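Speaker notes: Packing a first aid kit you will really use
Mirkent Outdoor Club, October evening talk, back room, lights stay up

Okay, hi everybody, grab a chair, there's more coffee by the door. Wait for the scraping to stop before starting!

Open with the Drarncombe trail story. I'd hiked that loop so many times I could do it half asleep, and I had a beautiful first aid kit in my pack, zipped, labeled, the works. Then I put my hand down on a broken fence wire and spent forever digging for one piece of gauze with the hand that wasn't bleeding. Pause here. Show them the scar if they look interested.

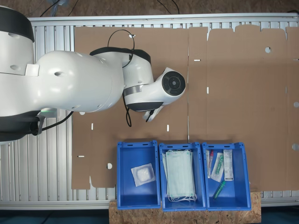
Read time: 2 minutes (469 words)

So the question for tonight is what goes on top. Most kits are packed by size, big things at the bottom, little things stuffed in wherever they fit. Looks great on the kitchen counter. I want you to pack by hurry instead. What do you need in the first minute? Gloves, gauze, something to press with. That's the top layer, and it stays the top layer even if it makes the lid bulge.

Second layer is the stuff you sit down for. Blister pads, tape, tweezers, small bandages. (Ask for a show of hands on who has used tweezers this year. Last time it was nearly the whole room, and we lost ten minutes to tick stories. Keep it moving!)

Bottom layer is the wrap for a rolled ankle, the spare socks, and the foil blanket. Mine has been in there so long the folds have gone soft, so I'm replacing it before the Tullau trip and I'll say so out loud so that I do it.

Pass the red kit around now, and the empty pouch after it. People like to unzip things.

Now, cost. The big boxed kit I bought first said 300 pieces on the front, and I was thrilled until I opened it and found out how many of those were tiny bandages. I still have a drawer full. The one I carry today has almost 80 things in it and I could tell you where each one lives. If you're starting from nothing, buy the pouch you like and fill it slowly from the drugstore. Split the multipacks with a friend.

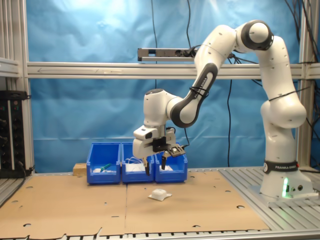
Which brings me to refilling, and I am terrible at this, so please do what I say and not what I do. Every time you take something out, write it on the card. I keep an index card in the lid with a stubby pencil. When I get home the card goes on the fridge, and the kit sits on the stairs where I'll trip over it until it's topped up. My family loves this.

Check dates when the clocks change. Ointment, wipes, any pills. Tape goes gummy in a hot car too, so if yours lives in the glove box, peel a bit and see.

Sheehan Lake people: you're in boats, so everything goes in zip bags inside the pouch, one bag per layer. Write on the bag with a marker. I used paper labels my first summer and they came off in a single mushy lump.

If there's time, do the one-handed test. Get somebody up front, one hand behind their back, kit closed on the table, and ask for gauze. Let the room shout advice. If they need their teeth for the wrapper, talk about snipping a little notch in the packets' outer edge, well clear of the seal.

Remind them a kit doesn't replace a class, and the sign-up sheet is by the coffee.

Questions, then stack the chairs. Get the red kit back before anyone leaves!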